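The long way around a tire

By Jyoti Kaushik

The regional touring car series that runs out of Promthorpe has 17 entries this season, and all of them use the same rear tire. It comes from one supplier, in one compound, and each car gets a fixed number of sets per weekend. The rule was written to save money. Its main effect has been to move the competition into a part of the car that most spectators never look at.

The part in question is the rear damper. With the tire fixed, engine output capped and the wings sealed by the scrutineers, the teams have been left with suspension as the one area where a good idea can still be worth a tenth of a second per lap. The Indden team found theirs over the winter, and in the first three rounds it took two wins and a second place.

Satish Dwivedi is Indden's chief race engineer. He trained as a mechanical engineer, spent nine years on test rigs for farm equipment and came into racing at an age when most of his rivals had already left it. He does not talk much about drivers. He talks about heat.

"A damper turns motion into heat, and the oil gets thin when it is hot," he says. "So the car you set up in the garage is a different car on lap ten. Everyone knows this. The question is how much you are willing to measure."

Indden was willing to measure a lot. The team ran 510 separate damper tests between November and the start of the season, on a rig bought secondhand from a supplier that was closing its workshop. Each test used a recorded trace from a real lap, played back through a hydraulic actuator, with a probe in the oil and another on the outside of the body. The tests ran in blocks, mostly overnight. The rig room has no windows and one chair.

The results went into a table that Dwivedi still keeps in a plain spreadsheet. Oil temperature is on one axis and shaft speed on the other. At low shaft speeds, where the car is rolling into a corner or settling after a brake release, the loss of damping force from cold to hot was larger than the team had assumed. At high shaft speeds, over curbs, it was smaller. The team had been correcting for the wrong half of the problem for two seasons.

The fix was a change to the bleed circuit, the small passage that lets oil past the piston when the shaft moves slowly. The new circuit narrows slightly as it warms. Dwivedi will not give the dimensions, and the part is inside a sealed body, so rival teams have had to work from lap times and from what they can hear over curbs.

What they have seen is a car that keeps its balance late in a stint. At the second round, on a track 3318 meters long, the Indden car set its fastest lap with four laps to go, on tires that had done the full race. The next two cars on the road had set theirs before lap six.

The complaint

Flukar, which won the title last year, filed a request for clarification after that race. It was dated 15th April and ran to two pages. The team did not claim that the damper broke a rule. It asked whether a passage that changes size with temperature counts as an adjustable device, and adjustable devices that work while the car is moving are banned.

The technical delegate took eight days to reply. The answer was that metal expands when it is heated, that every damper in the field contains metal, and that a part with no moving linkage and no outside input is a fixed part. A limit may be added for next season. For now the design is legal, and any team may copy it if it can work out how.

Flukar's position is that the answer leaves a gap. If thermal expansion is free, then a team could pick materials for the sole purpose of making the car change itself through a race. Dwivedi agrees that a team could. He says he would be surprised if Flukar had not started already.

The cost question is harder. The series set the tire rule to keep small teams on the grid, and 510 rig tests is not small-team work. The secondhand rig was cheap, but it draws a lot of power, and a technician had to be paid to sit with it. A team running one car from a rented unit cannot do the same. Several have asked for the damper to become a single-supplier part as well, which would close the gap and also close the last area of open development on the car.

Driving it

The Indden driver, who goes by Joshi in the paddock and on the timing screens, joined the team two years ago from karts. The main change for the driver has been in the first few laps. The old car was good when cold and then had to be managed, with earlier braking and a slower hand on the wheel as the rear began to move around. The new one is a little stiff at the start and loses a place or two off the line.

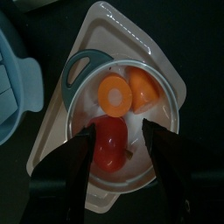

A round white toy pot with a gray-blue handle, on a cream-white tray.

That suits some tracks better than others. The fourth round is a short race on a narrow circuit where passing is rare, and qualifying decides most of it. A car that comes good on lap eight has less to gain there. Indden has been testing a second bleed setting for short races, which gives up some late balance in return for a softer car in the opening laps. The two versions share a body and a shaft. Swapping the piston takes two mechanics 40 minutes per corner, so the choice has to be made before qualifying and cannot be changed after it.

Weight is the other limit. The minimum for the class, as a full car with driver, is 2090 pounds, and Indden runs a few pounds over because the new damper bodies have thicker walls. Dwivedi wants that back before the fifth round. The likely place is the mounting brackets, which were drawn for the older part and carry more metal than they need.

The rig is booked for the next two weeks.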